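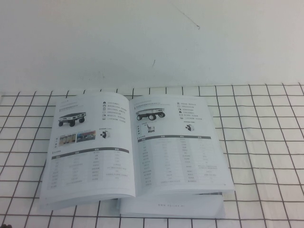 Open booklet, gridded tablecloth.

Grakus Small-Bike Enduro: Frequently Asked Questions
Updated 14 September 2026

What is it?
A road race for motorcycles that were never meant to race. You ride 224 laps of the Worner circuit in November, when the track is cheap to rent for reasons you'll feel in your knuckles. First team to finish the distance wins. Everyone else stops when the leader does.

How long is a lap?
1296 meters, measured along the middle of the track. If your line is longer than that, please ask someone faster.

Can I enter alone?
No. Each bike needs 2 riders, and both must start and finish a stint. People have tried listing a spouse who was asleep in the van. The spouse has to ride.

What can I bring?
Any air-cooled single with a stock frame, stock carburetor and a muffler that still muffles. Fairings are allowed if they're bolted on. Zip ties are not bolts, even in quantity.

Lights and mirrors come off before inspection. So does the kickstand, which means you'll need a paddock stand.
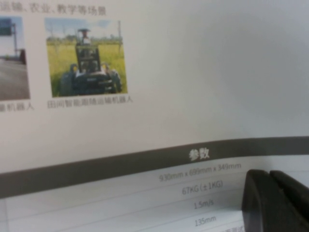 Luggage racks have to go as well, along with top boxes, phone mounts and anything your bike was wearing for the commute. Drain plugs must be safety-wired. If you've never done that before, do it at home, in daylight, with bandages handy.

Which tires?
Bonamum is our control tire, sold at the gate in dry compound only. You may use your own rain tires, any make. A used set is fine if the inspector can find tread on it without his glasses.

Is there a practice session?
Yes, on the morning of the race. It's optional in the sense that you may skip it and then miss your braking marker in front of everyone.

How does refueling work?
Engine off, rider off, one person holding the extinguisher and looking at the bike. Smoking anywhere in pit lane gets you sent home. You can't swap riders while fuel is going in – do one, then the other.

Why did you drop the Le Mans start?
Running across a track in race boots took out more riders than turn two did. We now use a rolling start behind the pace car. 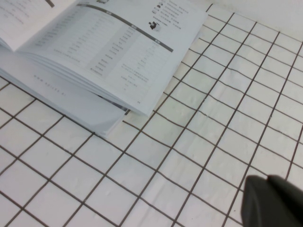 One rider wrote in to say the old start was the only part of the race he was ever winning, and could we at least bring it back for the first row. We could not.

What do I win?
The Nilsuwan Cup, which is dented, and free entry next year. Second and third get a handshake and first pick of the leftover chili.

Can I get a refund?
Until entries close, yes, minus the card fee. After that your money has already been turned into ambulance hire and portable toilets.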